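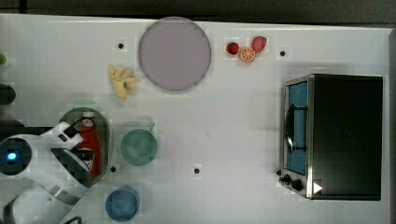 Jacobus Matlala

Surkdale School Meals Service
19 Mar 2020

1/ The Surkdale School Meals Service will continue to provide lunch to all registered students while school buildings are closed. This thread sets out the arrangements for families. Please read it through before calling the office, as our phone lines are very busy.

2/ Meals will be handed out at five pickup points, starting tomorrow. The two largest are the Kisero Street entrance of the middle school and the Mathebula Community Hall parking lot. The full list of addresses is on the district website under "Food and Nutrition."

3/ Pickup runs from 11:00 a.m. to 12:30 p.m. Each bag holds a lunch for that day and a breakfast for the next morning. Parents and guardians may collect on behalf of their children. Students do not need to be present.

4/ Families do not need to show proof of income. Staff will ask for each student's first name, grade and school, and nothing else.

5/ On a normal day our kitchens prepare 3,000 lunches. The menu will be shorter for the time being. Expect sandwiches, whole fruit, milk and a raw vegetable - hot dishes are suspended until further notice.

6/ We hold special diet records for 363 students. Those meals will be packed separately and labeled by name, and can be collected only at the Kisero Street entrance. If a record needs to be changed, a parent or guardian must write to the office by noon the day before.

7/ Bags should go into a refrigerator within 90 minutes of pickup. Milk and sandwiches left out longer than that should be thrown away.

8/ Families without a car, or with someone ill at home, may request delivery. Renzo Carbone is coordinating routes and can be reached through the main office number, option 4. Delivery is limited at present and will be offered first to households with children under eight.

9/ Our produce supplier, Lomari, has confirmed deliveries of apples, oranges and carrots through the end of next week. We will post here if the order changes.

10/ Lunch account balances have been frozen and will carry over when classes resume. Applications for the school year beginning in September will open on the usual schedule - no action is needed now.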